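The Line Item Called Miscellaneous

Brenda Mansilla
2021-01-17

Every December I am asked to say what our robot work will cost next year, and every December I produce a number with the calm of a person reading tea leaves. The arm is easy. Duven sends a quote, the quote has a total, and the total goes in the box. Everybody upstairs loves the arm. You can walk a visitor past an arm.

What sinks the budget is whatever goes on the end of it, and whatever it is supposed to pick up. Last year I put down $1000 for grippers, pads, screws and tableware, under "miscellaneous." It lasted 11 weeks. The Andamden office, which spends more than that on lobby plants, asked if we could reuse the cups.
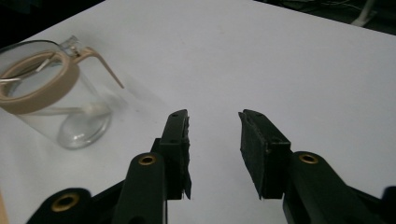 A clear mug with a tan band and handle, and the open fingers of a hand-held gripper.

Look at the pads on those fingers. The edges are already ragged, and pads are the cheapest thing on my list, so naturally they need the most signatures. A new controller goes through in two days. A sheet of foam has taken me seven.

My modest proposal to the people at Maldonado who draw up the forms: turn the thing upside down. Start with the mugs. Decide what you want handled, buy plenty of it, buy the fingers and pads that will wear out handling it, and then see what's left for the machine. The Pollen project was planned the usual way. It got a beautiful arm and had to wait until spring for something to hold.

I have sent this suggestion in before. It was filed, I'm told, under miscellaneous.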